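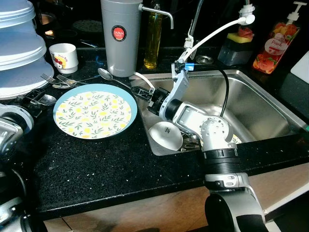

Dishwashing by hand

Dishwashing by hand is the cleaning of plates, cups, utensils and cooking vessels at a sink, usually with a sponge, a scrubber and liquid soap. It is common in small households and in kitchens that have no dishwasher.

Equipment

Most home sinks are stainless steel, with one or two basins. A pull-out faucet head on a flexible hose lets the user rinse the corners of the basin. Many kitchens also have a countertop water filter with its own spout, used for drinking water and kept apart from the washing. A caddy at the back of the counter holds the sponge and the scrubber, so that both can drain between uses.

Light and placement

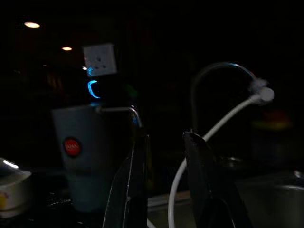
Household reference entry, Narnska Home Pages
Last revised 13 October 2024

A sink area is harder to use in low light. A curved faucet may show only as an outline, and a pale cup is easier to find than a dark one. Grease on clear glass is easily missed, and glasses are best checked again under a lamp. Electrical outlets near a sink should be kept dry, and cords should be kept out of the basin.

Order of washing

The usual order is glasses and cups first, then forks and spoons, then plates and bowls, and greasy pans last. Utensils waiting to be washed are often laid on the counter beside the sink. Food containers are washed separately from their lids, as the groove under the rim of a lid holds food. Soaking for 60 minutes is enough for most dried starch. Decorated plates should not be scrubbed with steel wool.

Kitchens after dark

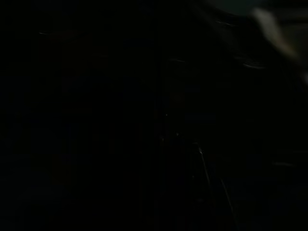

Drying and storage

Dishes are either left to air-dry in a rack or wiped with a clean towel. Cups are set upside down. Plastic containers dry slowly and should be stacked only when no water remains in the corners.

Comments (3)

lunska_reader: We do pans first to get them over with. Then you need new water, I know.

Plum60: The part on lid grooves is right. I use an old toothbrush.

wurnonon: Could you add something on hard water? My glasses always come out cloudy.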